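Home | Kitchen | Reviews | Tableware | Contact
Search this site Go
Print this page | E-mail this page

Notik Bamboo Chopsticks, Long Pattern
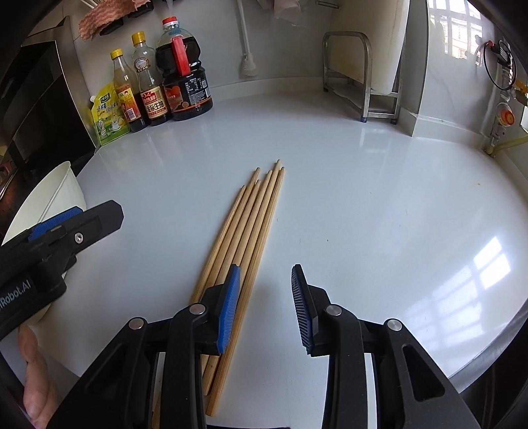
By the Kinsella kitchen desk
Filed under Tableware, August

The Notik long pattern is a plain bamboo chopstick with squared handles and narrow rounded tips. The bamboo is pale tan, with fine grain running lengthwise. We kept six on the counter for daily use and left the rest of the pack in the drawer.

Length is 264 mm. The squared section gives a definite grip and stops the stick from rolling on a smooth counter. Noodles hold well. Small beans take more care, as the tips have no grooves.

We washed the set by hand 136 times. Two sticks raised a slight fuzz near the tip, removed with fine sandpaper. None split. One bowed enough to notice when paired with a straight one, and we retired it.

The Okden set we tested earlier has a finer tip but a round handle, and it rolls. The Flallotley is heavier and better suited to cooking than eating.

Faults: no size marking, and no care instructions in the pack.

Rating: 4 out of 5.

Print this page | E-mail this page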